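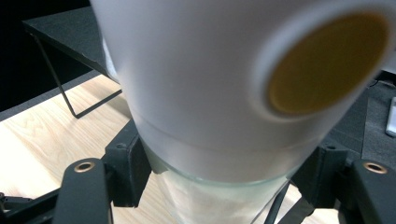
Department of Water and Materials Testing, Nilville

About the department

The department tests drinking water, process water and the materials that come into contact with them. It is one of two laboratory departments at Van Leeuwen. The other, in Costby, handles soils and sediments and has its own page, sample forms and price list. Samples sent to the wrong site are forwarded on the next internal run, which adds a day to the reporting time.

Our clients are small water utilities, food processors, property managers and private well owners. In the last reporting year the department completed 3,053 test orders. Most were routine: hardness, alkalinity, nitrate, chloride, iron, manganese, total coliforms. The remainder were migration tests, in which a material is held in contact with test water for a set period and the water is then analyzed for whatever the material has released.

How we are organized

Wouter Prins heads the department and signs all final reports. Under him are three sections: intake, wet chemistry and instruments. Intake logs each sample, checks the bottle type and preservation against the order, and measures the arrival temperature. Samples that fail this check are put on hold and the client is called. We do not run a held sample without written agreement from the client, and the report then carries a note on the deviation.

Wet chemistry covers titrations, gravimetric work and the colorimetric methods. Instruments covers ion chromatography and metals. Microbiology is done in a separate room with its own entrance and its own staff, who report to the wet chemistry section for administrative purposes only.

Migration testing

Migration work started as a side activity for one pipe manufacturer and now takes up around 332 working days of staff time a year. We test pipe sections, gaskets, coatings, storage vessels and household items intended to hold water or drinks. The test water is prepared in house. Contact periods, temperatures and the ratio of surface area to volume are agreed in the test plan before any material is cut or filled.

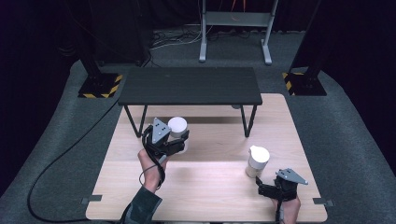

Vessels are tested by filling where the shape allows it, and by immersion where it does not. Filling is preferred, as only the inner surface is then in contact with the water and the result relates directly to normal use. The closure has to be considered separately. For a white cylindrical cup with a round top, such as the one held in front of the low black table, the test plan has to state whether the top is included, and if so whether the vessel is stored upright or inverted during the contact period. An inverted test wets the seal and usually gives the higher figure. Clients should say on the order form which of the two they need. If the form is silent we test upright, and the report says so.

Blanks are run alongside every series in glass vessels of matching volume. A series is rejected if the blank exceeds the limit given in the test plan, and is repeated at our cost.

Records and data

All results are entered in Skurex, our laboratory record system, on the day of measurement. Skurex replaced the paper bench books and a set of spreadsheets that had grown up around them. The old bench books are kept in the archive in Costby and can be consulted on request - allow a week. Raw instrument files are stored for 6 years, and reports are stored without limit.

Reports are issued as PDF files. Uncertainty is stated for every quantitative result. We do not issue statements of suitability for a product as a whole, only results for the parameters ordered, with the limit value printed next to them if the client has named a standard.

Sending samples

Bottles are supplied free of charge within the region. Use only our bottles for metals and microbiology. For general chemistry a clean, well-rinsed plastic bottle is acceptable, filled to the brim. The minimum volume for the routine package is 500 mL; for a single parameter 100 mL is enough, except hardness by titration. Microbiology samples must reach Nilville on the day they are taken, before 2 p.m.

Materials for migration testing should be sent unused and in their original wrapping. Do not wash them first. Send at least three pieces from the same production lot, with the lot number on the form.

Page last revised 2019-01-27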